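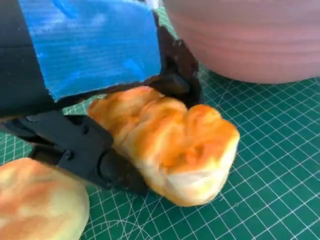 A croissant-style roll on the green cutting mat.

How to freshen up day-old bread rolls

Thursday, August 17, 2023

I buy too many rolls. Every single week! The bakery in Livdale does a mixed bag at closing time and I can't walk past it, so I've had plenty of practice at bringing them back round the next day.

First, give them a squeeze. If a roll gives a bit, it only needs warming. If it's gone hard all over, it needs water too (and if there's any mould, bin it, please don't pick it off).

Set the oven to 160C fan and let it heat up properly. For crusty rolls, run your hand under the cold tap and pat the tops and bottoms, so they're damp but not soggy. Put them straight on the shelf for five minutes, or up to eight if they're big ones. Soft buns dry out quickly, so I wrap those loosely in foil and leave them dry.

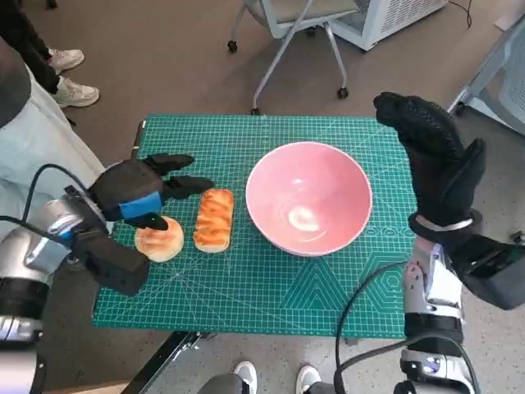
Round bun, longer roll and the pink bowl.

Croissants and anything buttery want a lower heat, 140C for four minutes, no water at all. My friend Nantana does hers in a dry frying pan with a lid on, which works nicely if you're only doing one and don't fancy heating the whole oven.

Let everything sit for a couple of minutes before you tear in, then eat it fairly soon – they go hard again by teatime and a second go never really does it. Any you can't face, blitz for breadcrumbs and freeze in a bag. I use mine on macaroni cheese, with a bit of mustard stirred through the sauce.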